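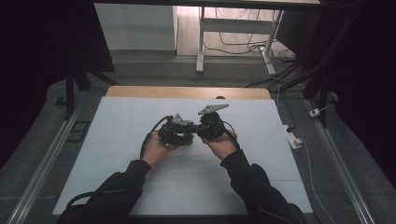 Who keeps the bell at Gadby?

The bell is kept by the Office of Hours, under the terms of its charter, and by the person whom the Office appoints as Ringer.

Home | Stories | Essays | Archive | Submit

The Ringer's Account
By Janka Koubek
November 13, 2025

To the Members of the Office of Hours:

I submit this account in accordance with the ninth article, which requires the Ringer to explain in writing any hour that was struck late, struck twice, or omitted. The matter concerns a single omission, in June, at four in the morning.

The Office will recall that the town of Gadby has 1,970 residents and that the charter grants each of them the right to be told the time. My predecessor, Ottar Hellström, held that this right did not lapse during sleep. He rang every hour of the night for the length of his service and trained me to do the same. The tower has 70 steps. He climbed them in his socks so as not to wake the pigeons, and then rang the bell.

On the night in question I climbed at the proper time. The lamp was lit and the rope was in order. I had taken hold of it when I heard a woman singing in the lane below the churchyard wall. I leaned out and recognized Mrs. Mikuš from the bakery, walking up and down with her infant son, who had by common report not slept since Easter. She was singing the ferry song from Getatau, the one with no proper ending, where the last verse leads back into the first.

The child was quiet. I observed that his head was on her shoulder and that one arm hung down.

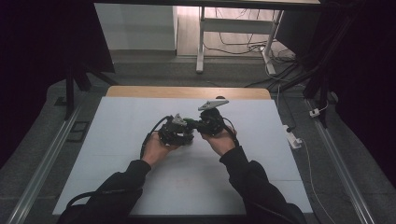
I remained at the rope. The instruction in the ninth article is clear, and I had read it aloud at my swearing-in. I considered striking the bell softly, but the bell at Gadby can't be struck softly. It was cast at Zuvis to be heard by boats.

I therefore let the hour go by. Mrs. Mikuš walked as far as the pump and back several times. When she went indoors it was eleven minutes past four, and the charter makes no provision for an hour struck at that time. I entered a dash in the book.

At five I rang as usual. I then wrote to Mr. Hellström, who now lives with his sister on the coast, and reported what I had done. His reply is attached. It asks after the pigeons and the third step from the top, which has always been loose. It goes on to direct the Office to volume six of the tower book, in his own hand, where there is a dash at two in the morning in the winter the old doctor was dying. There is another in volume eight. He gives no reason for that one.

I have since examined the earlier volumes, which I had not previously been asked to do. The Office may wish to have them copied, as the damp has reached the bindings. Every Ringer whose book survives has left at least one dash. One of them left two on consecutive nights and drew a small fish beside the second.

The fine for an omitted hour is set at a day's wages. I have placed it in the box by the tower door. I ask that the loose step be repaired before the frost, and that the entry in the book be allowed to stand as written.

Respectfully submitted,
The Ringer

Recent stories
The Inspector of Wells
A Notice Concerning the Ferry
Minutes of the Last Meeting at Zuvis
Letters Held for Collection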